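Against the Final Review

I have taught architectural design for a long time, and twice a year I sit through the final review. The students pin up, a row of guests sits down in front of the drawings, each student talks for ten minutes, and then the guests talk for twenty. I think we should stop doing it this way. I don't think reviews are useless. I think they come at the wrong moment and are run for the wrong people.

Take last October's studio. The task was a small rowing club on the river at Plevudville, 414 square meters, two floors, boats below and changing rooms above. The site has a bad slope and a road that floods. Most of the students understood the slope by the third week. Hardly any of them had dealt with the road, and this only came out at the final review, when a guest asked how an ambulance would reach the building. It was a fair question. It came on the last afternoon of the semester, when there was no time left to answer it with a drawing.

That is my main complaint. The best criticism of the semester is given when it can do the least good. The student writes it down, or a friend does, and then the drawings go into a tube.

The usual defense is that the final review prepares students for practice, where they will have to present to clients. I worked in an office for years before I taught, and I never had a client meeting that looked like a final review. When we did the library in Vomcombe, the clients came in every other week, looked at a model that was still half tape, and told us what worried them. We changed it and they came back. The one formal presentation was at the end, and by then everyone in the room knew the building. It was short and a little dull.

Then there is the question of sleep. At Stuvholm, where I teach now, the studio is open all night in the last week, and the students are proud of this. They come to the wall having slept three hours, and they are asked to think clearly about stairs and daylight in front of strangers. Some can. Many just agree with whatever is said to them. I have watched students agree with two guests who were contradicting each other.

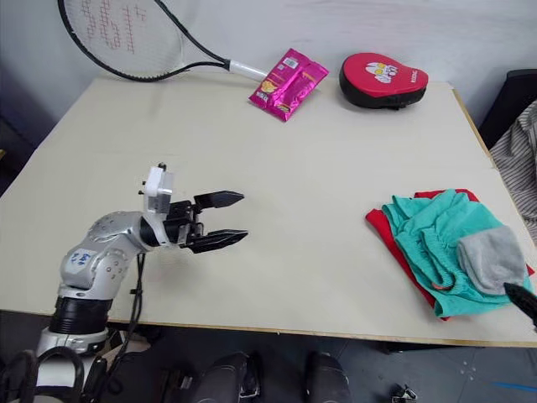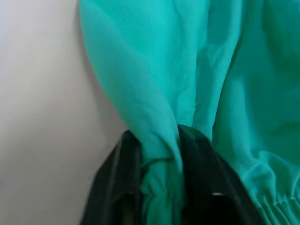
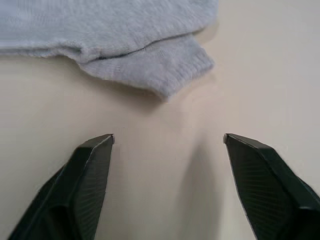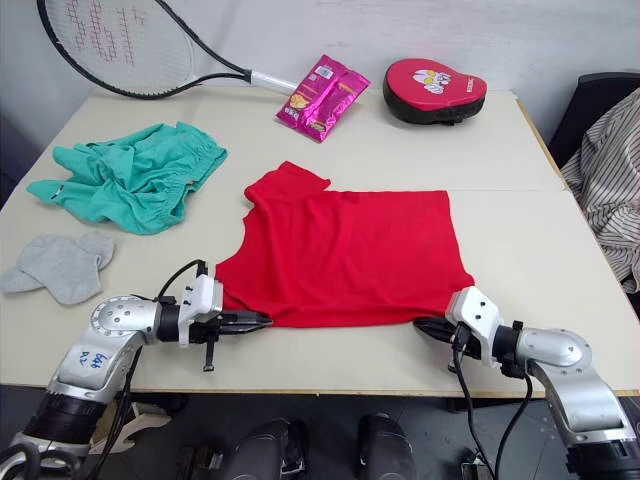

Ildikó Tóth sees it differently. She holds that a student who never has to stand up and defend a finished thing will never finish one, and that weekly table talks let people stay vague until the end. In her view the fear before a final review does real work: it makes people choose a facade and draw it. She would keep the guests, keep the date, and cut the number of projects shown.

I take the point about finishing. Deadlines matter, and I would not give up the deadline. But a deadline and an audience are separate things. Students can hand in a complete set of drawings on a fixed day without a panel in front of them. What I would do is move the guests forward by a month. Let them come when the plan is settled and the section is still soft. Let them sit at the tables, with a roll of tracing paper, and let them come back at the end to see what was done with their advice.

We tried something close to this with the Kuruc housing studio. The guests came twice, the first time with only rough plans on the table. They talked less than usual and drew more. One of them spent most of an hour on a single stairwell with a student who had been stuck on it for weeks. At the second visit the conversations were better, I thought, mainly — and this surprised me — on the guests' side. They remembered the projects. They asked about particular doors.

It does cost more. Two visits mean two train fares and two lunches, and the school's budget line for guests is 2000 for the whole year. I was told this is why the one long day exists, and I believe it. If money is the reason, then the school should say so and stop describing the final review as a tradition.

For the spring studio I have asked for the early date again. The room is booked for the single one as well, in case the answer is no.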